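Give the boring kit a chance

By Imani Wanyama

I have spent most of January with the Dovix tabletop kit from Starkden, and I want to make a case for it before the louder machines use up all the attention this spring. It is two arms, a control box and a folder of lessons. It doesn't dance. The arms are slow, the manual has a whole chapter on cable ties, and I think it is the best thing a teaching lab can buy right now!

Most kits I've tried hand you blocks. You stack them, you unstack them, and by Friday your students can stack blocks and are wondering what that has to do with anything. Dovix gives you blocks too, but it gets to food and kitchen things by lesson 5, and that changes the mood in the room completely. Everyone has an opinion on how a bun should be picked up. (Hamisi Nyamweya, who teaches the evening group at Maltgate, is firmly for coming in low from the side. I'm a from-the-top person.)

The steamer task is the one I keep going back to. Lid off, buns from plate to basket, lid on. A person does it while talking on the phone. For an arm it's a soft round thing, a rim to clear and a wide flat lid that has to land level, all in one short job, and when a run goes badly you can tell right away which part to work on.
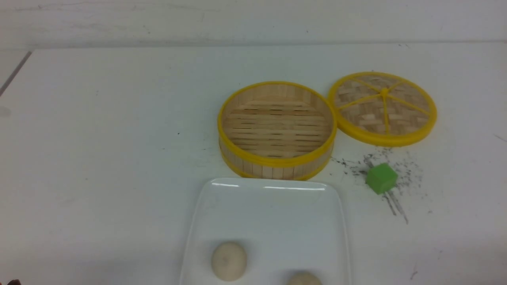

What it asks of you

Time, mainly. Our first good policy took 76 demonstrations, recorded over four evenings, and the first dozen were so clumsy that I threw them out. The software lets you trim a recording but not join two together, and I'd love to see that fixed. The table gets scuffed, so don't use a nice one.

I also wish the lesson on lids came sooner. Tatu Bakilana's students met it cold and spent almost 2 hours setting a lid down crooked, though they were laughing for most of it, and they still talk about the one that finally sat flat.

Would I buy it again? Yes, and I'd get the spare fingertips with it this time. Obadia Sang has already asked to borrow ours for his spring class, and he can have it as soon as I've finished lesson 9.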